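Notes for Session 4: Keeping Food in Small Batches

Welcome back, everybody, and thank you for bringing so many good questions about the drying handout. I promised we'd get to storage this time, and I've typed these notes up a little fuller than usual so you can listen in class instead of scribbling.

## Where we left off

Last session we talked about why food spoils at all. Bacteria, yeasts and molds are the ones we think of first, but the food's own enzymes keep working after the harvest, and oxygen goes on turning fats stale even in a very clean kitchen. When you put something away for later, you're slowing all of these down at once, and different foods need more help with one than another. Walnuts go rancid long before they'd ever mold. Fresh berries are the other way around, as anyone who has left a pint on the counter over a warm night in June will know!

## Air is most of the battle

For the freezer, the thing I'd like you to remember is that cold air is very dry air, and it will pull moisture out of anything it can reach. Those pale, leathery patches we call freezer burn are simply places where ice has left the surface of the food. It's safe to eat, but the texture is gone, and no amount of gravy will bring it back (I have tried).

So we pack snugly. Lay your bag flat, fill it no more than you can press to an even thickness, and push the air toward the opening with the side of your hand before you close the last inch. Flat packs freeze faster, and fast freezing makes smaller ice crystals, which do less damage to the cell walls. 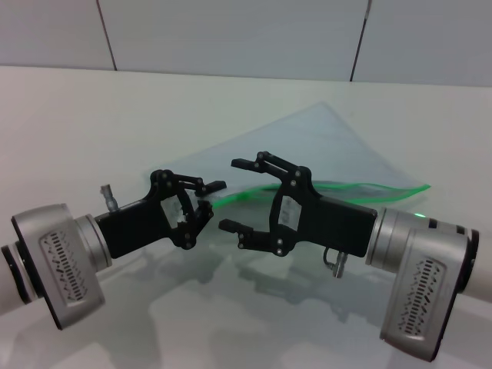

Liquids are the exception, and I should have said so sooner. Soup and stock swell as they freeze, so leave a bit of headspace — I like the width of my thumb for a quart — and let everything cool in the refrigerator first. A hot pot of soup should go into shallow pans so that it cools quickly. Please don't leave it out on the stove until bedtime, even if your grandmother did and lived to be ninety.

## Blanching, briefly

Most vegetables want a short dip in boiling water before freezing, followed by ice water for the same length of time. This is the enzyme business again. Green beans that skip it will taste like hay by winter. Peppers and onions can go in raw, and so can chopped herbs if you only mean to cook with them.

Birgit Schwerdtfeger, who taught this course at Tirkcombe before me, used to freeze her beans on a tray first and bag them afterward so they'd pour out like marbles. I still do it her way when I have room in the freezer. When I don't, they go in as a slab and I whack it on the counter.

## For next time

- Look through your own freezer and write down 2 things you can't identify.
- Read the pages on labeling and rotation.
- Bring one dry food from your pantry, in whatever it's stored in now.

We meet in Room 413 again. The side door sticks, so give it a good shove.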